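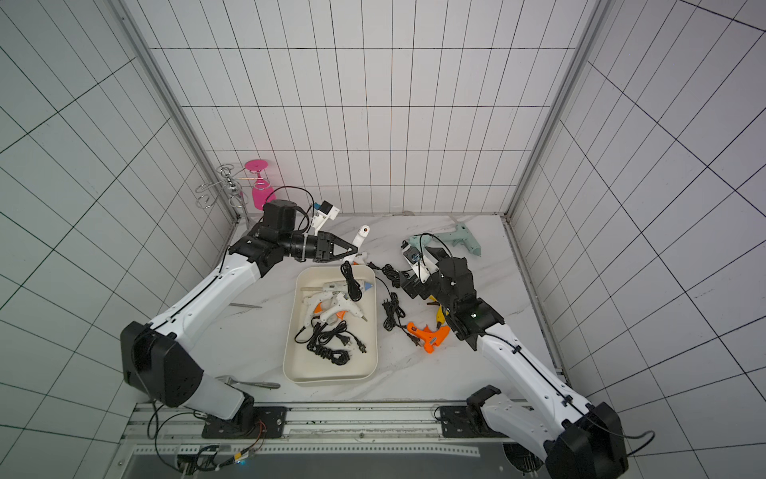
# Tratis Canvass Board

I've been knocking doors for local campaigns and tenant drives since my twenties, and I've gone through a silly number of clipboards. The cheap ones snap at the clip, and the fancy ones weigh as much as a dinner plate by the end of a block! So I started making my own, and then people on other turf wanted one, and now I have a shop page.

The Tratis is a stiff, light board with a covered storage tray underneath. Your walk list goes on top under a clear rain flap. Petitions, door hangers and spare pens go in the tray. The clip is wide and low, so a voter can sign right across the top line without bumping a knuckle on it (if you've collected signatures, you know exactly what I mean).

I carried the first one through a whole spring primary, starting in March, and it got to 1,739 doors before I swapped the strap. The board itself is still in my car.

## What you get

- Board with storage tray and rain flap
- Shoulder strap, adjustable, works left- or right-handed
- Two pens on cords
- A blank tally card for not-homes, refusals and follow-ups

The price is $27. It comes in three sizes: half letter, letter and legal. Get legal if your state's petition forms are the long kind - folding them is asking for trouble at the clerk's office. For everything else I'd go with letter.

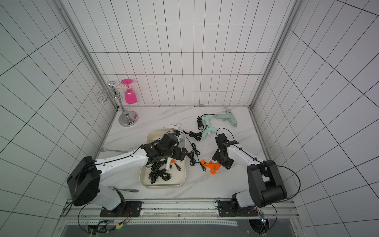

*Pink wine glass on the chrome rack, white tile behind*

## Add-ons

The **Zundum** light clips to the top edge for those last few porches after sunset. It's a soft, warm light, aimed down at the page, and it doesn't hit people in the eyes when they open the door. It runs on one AA battery.

The **Pliltuneck** pouch hangs off the strap and holds a phone, a water bottle and a stack of buttons. I resisted making this one for ages and now I won't go out without it.

## Ordering and returns

I pack orders myself in Somogyi, usually within a couple of days, a bit slower right before an election. If you're outfitting a whole crew, write to me first and I'll work out shipping for the lot. You have 90 days to send a board back, even if it's scuffed. Straps and pens can be replaced separately, so please don't toss the board when a strap goes.

Page updated August 29, 2020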